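Clothes week, and what we got done before break

The club met six times this semester after we switched over to household tasks, and I said I would write up how it went for anyone thinking of joining in January. We are the robotics club at Pleklow, 13 members at the last count, and most of us had never worked on anything but wheeled robots until this fall.

The project is folding and sorting clothes. We picked it from a list of four because nobody needed to buy anything for it. Everyone has clothes. The plan was to record a lot of short demonstrations by hand, moving the gripper ourselves, and then train a small model on them over the winter. By the end of November we had 915 demonstrations saved, and about 70 of those had to be thrown out. Most of the bad ones were mine. I kept starting the move before the recording light was on, so the first second was missing.

We record at home and upload to the club drive, where a script called Flatik checks the length of each clip and flags the short ones. Flatik was written by two of our second-year members and it works fine as long as you name the folders the way it wants. If you leave a space in the folder name it skips the whole folder and tells you nothing. I lost an evening to that.

T-shirts were easy. Towels were easier. Jeans took a while, mostly at the waistband, where the fabric is thick and the jaws would ride up over it. We changed the pads in October to the ribbed ones that Rudd sells for their student kit and that helped with the jeans a lot.

Jackets were the last category and the one I signed up for. A puffer jacket does not behave like the other clothes. You close on it and the first inch is only air and filling, so you have to go in deeper than you think and get an actual fold between the fingers. 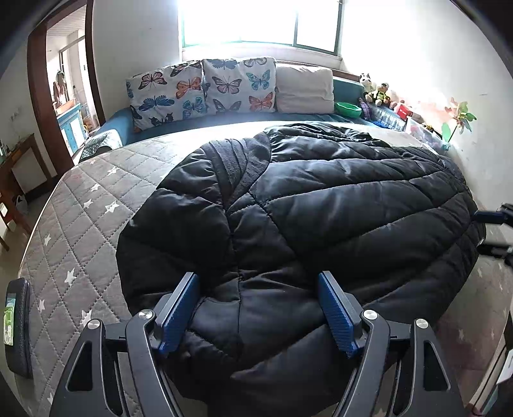 I settled on grabbing near a seam whenever I could reach one. The seams are flatter and the fabric doesn't puff back out at you. After that my clips got shorter and I stopped having to redo so many. My wrist was sore after 8 jackets in a row, so I would suggest taking breaks or trading off with someone.

In December we brought everything to the Avton student showcase. We had a table, a laptop looping clips, and a pile of towels that people could try picking up themselves. Little kids were better at it than their parents. We did not place, but one of the judges asked good questions about how we decide when a demonstration counts as finished, and we didn't have much of an answer. Right now it is whenever the person doing it thinks so. That needs a written rule before we record any more.

Training starts when we get back. Meetings will be at 4:30 in the same room, and if you want to come, bring a hoodie with a zipper, we only have two.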